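March 20, 2021

Picking up the Rudumby replay problem again. Joris Hoekstra reckons it's fixed. I'm not convinced, so I reran it from a clean checkout before reading his notes.

Setup: three nodes, same config as last time, message bus is still Drarus. Producer on node A writes records, nodes B and C read them back and rebuild state. If everything is honest, B and C should end up with the same hash. They did, on the first run. They did on the second as well. On the ninth they didn't.

**What I saw**

- 14 runs in total, 9 records missing on C in the bad one, none missing on B
- 1,451 records sent in each run, and the producer's log says every one of them was acknowledged
- no errors anywhere, not even a warning

The last point bothers me most. If C drops something it ought to complain.

Joris's theory is clock drift between the nodes. I checked the offsets before and after the bad run and they were tiny, well inside what we allow. Drift might still be part of it, but I'd want to see a failure that follows the drift before I believe it. So far we have one bad run and a theory that was around before the run was.

My own guess is the decoder. We changed the timestamp field from a 32-bit to a 64-bit integer when we moved to the Backlund encoding, and the old reader code is still sitting there behind a flag. Node C was rebuilt separately. Could be the flag is on. Haven't looked yet, so it's no better than his guess.

**Tried this afternoon**

1. Turned off batching on the producer. Hashes matched, but only four runs, so it means very little.
2. Swapped the roles of B and C. Also matched. Didn't have the patience to do it enough times.
3. Dumped raw bytes from C for the missing records. They're there on disk! The bytes arrived and the reader skipped them. First solid thing all day, and it makes me less keen on blaming the network.
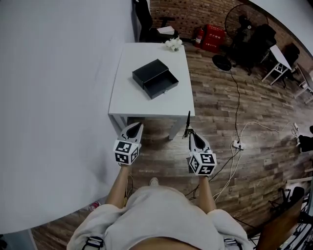 ## Retry settings

Separate matter, but it's in the same config file and I keep tripping over it. The retry limit is 78. I asked Tyra Sæther where that came from and she thinks it was copied over from Plikham, where the messages were much smaller. The comment beside it says "tuned". Tuned to what? There's no benchmark in the repo, and the commit that added it also renamed a folder and fixed a typo.

A limit that high can hide a real fault for a long time. I'd drop it to five and see what breaks. Tyra would sooner leave it alone until the replay thing is sorted, so we aren't changing two things at once. Fair enough. Left as is.

## Next

- check the old reader flag on C, and compare build hashes for B and C
- make the reader log every record it skips, with the byte offset
- loop the original test overnight, batching on, nothing else touched
- ask Joris for the drift numbers he was working from (his notes have a graph with no units on either axis)

Not closing the ticket. I've moved it back to open and put the bad run's logs in the shared folder under replay-c.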